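Lernthorpe Glove Rig — Set-up Guide
Section 4: Bench Recording, Beans-and-Basin Task

4.1 Before you start

This section assumes the Geltov hand mounts are already assembled (Section 2) and the recorder software opens without errors (Section 3). The task uses a round basin, a square container with a lid, a sponge, and dried beans on a plain white table. Gloves, mounts and cables must all be on the wearer before the recorder is started.

Views of the bench during a session follow.
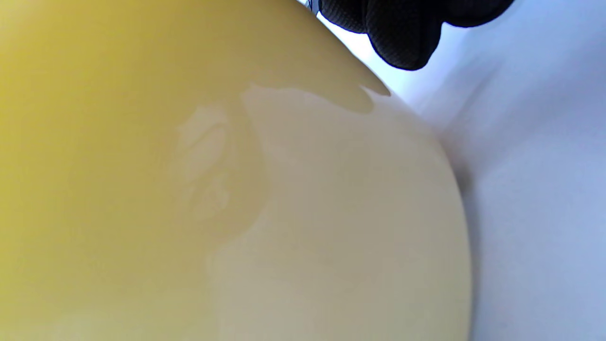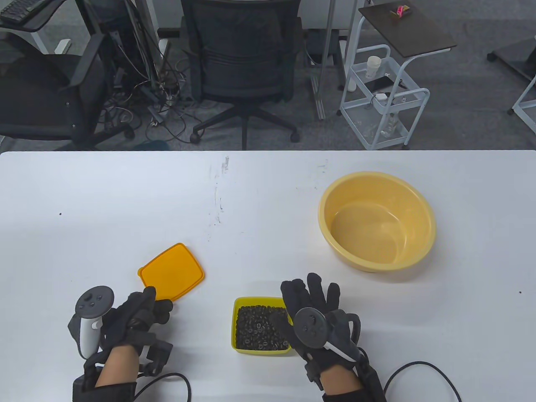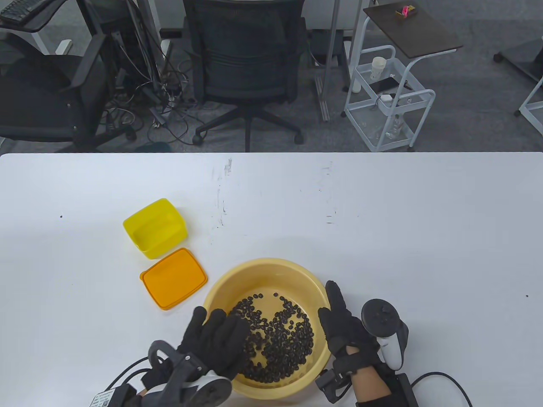
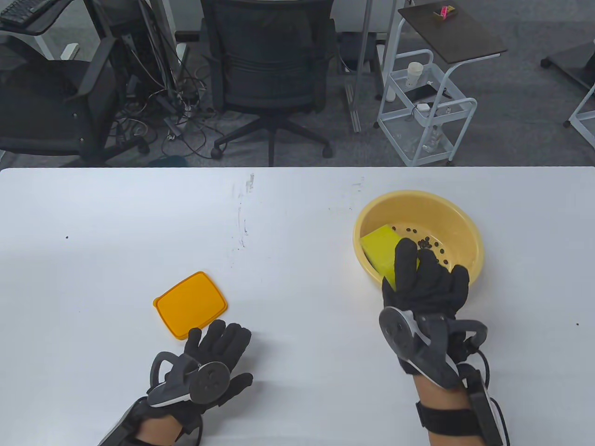 A reader of the previous revision, Osagie, wrote to ask why the guide insists on beans when rice is cheaper and easier to find. Rice was fine for the first few sessions in that workshop, the message said, but after a week the grains had worked into the finger joints and one hand no longer closed fully.

Rice is not supported. Use beans or another dry item of similar size. Anything small enough to pass between two finger segments will end up inside the glove.

4.2 Table and objects

1. Clear the table of everything not used in the task.

2. Set the table height so that the wearer's elbows are level with the top or slightly above it. If the table does not adjust, change the chair or have the wearer stand.

3. Place the basin within easy reach of both hands. Do not tape it down. The basin is expected to shift during a take, and the shift is part of the recording.

4. Fill the container with beans to just below the rim. Do not overfill. Spilled beans are the usual cause of an abandoned take.

5. Keep the lid and sponge within reach. Their starting positions may change from take to take.

Note: Pen marks on the tabletop do not affect tracking. Reflective tape does. Remove it.

4.3 Putting on the gloves

1. Put on the left fabric glove first, then the right. Smooth out folds at the fingertips.

2. Fit the mount to the back of the hand and close the wrist strap. The strap should hold the mount still when the hand is shaken gently, and should leave no mark after ten minutes.

3. Check the tracking unit on each hand for play. Hold the bracket and try to turn the unit with two fingers. If it moves, tighten the bracket screws by a quarter turn and check again.

4. Route each cable back along the wrist and off the near edge of the table. Leave a loop with enough slack for the wearer to reach the far side of the basin.

5. Connect the left cable to port 1 and the right cable to port 2 on the Flirkeck hub. The software does not detect swapped cables. The result is a recording in which the hands are mirrored, and it cannot be repaired later.

CAUTION: Do not pull a mount off by its cable. Open the strap first.

CAUTION: Keep long sleeves clear of the wrist strap. Cloth caught under the strap lets the mount creep during a long session.

4.4 Starting the recorder

1. On the hub computer, open the recorder and choose Bench Task from the list.

2. Confirm that the network port reads 3591. If another program has taken this port, close that program. Changing the port in the recorder alone will not work — the hub must be changed to match, and it keeps its old value until it has been powered off.

3. Ask the wearer to hold both hands over the table with the fingers spread, then close both fists. Repeat until both hand models on the screen follow without visible lag.

4. Press Calibrate. The wearer holds still with the fingers spread until the tone sounds. The calibration needs 3000 samples per hand and starts over if either hand moves.

5. Press Record.

Note: Calibration is stored per wearer and per glove pair. A saved calibration may be loaded after a short break. It may not be loaded after the gloves have been taken off.

4.5 Running a take

The basic take has four parts. They may be recorded in one file or split.

a) Pour the beans from the container into the basin.

b) Spread and gather the beans with the fingers of one hand while the other hand steadies the rim.

c) Push the beans to one side with the sponge.

d) Return the beans to the container and fit the lid.

The wearer should work at a normal pace. Slow, careful motion is harder to use than quick motion with a few errors in it. If a bean leaves the basin, the wearer may pick it up or leave it, but should not stop to ask.

Keep both hands in view of the head camera whenever possible. A hand lowered below the table edge loses its reference, and the software fills the gap with an estimate. Gaps are marked in yellow on the timeline.

Stop the take if any of the following occurs:

- a strap opens
- a cable catches on the basin or pulls tight
- the hand model on the screen jumps or freezes
- the wearer reports numbness or pinching

4.6 Fault codes

Code 104: One hand not found. Check the hub connection on that side, then the battery in the tracking unit.

Code 137: Time difference between the hands is too large. Stop the recorder, disconnect both cables, wait for the hub light to go out, and reconnect left first. If the code returns, replace the longer of the two cables. Extension cables are a common cause and should not be used.

Code 140: Disk too slow. Record to the internal drive and copy the files afterward.

4.7 After the session

1. Stop the recorder and wait for the file list to refresh before touching the cables.

2. Disconnect at the hub, then open the straps, then remove the mounts. Take the fabric gloves off last.

3. Turn each mount over and tap it lightly above the table to free any fragments of bean.

4. Air the fabric gloves overnight. They may be washed by hand in cool water. Do not machine dry — the fingers shrink and the next calibration will fail at the thumb.

5. Store the beans in the container with the lid closed. Replace them when they begin to split or shed dust.

Continue with Section 5, Checking and Trimming Files.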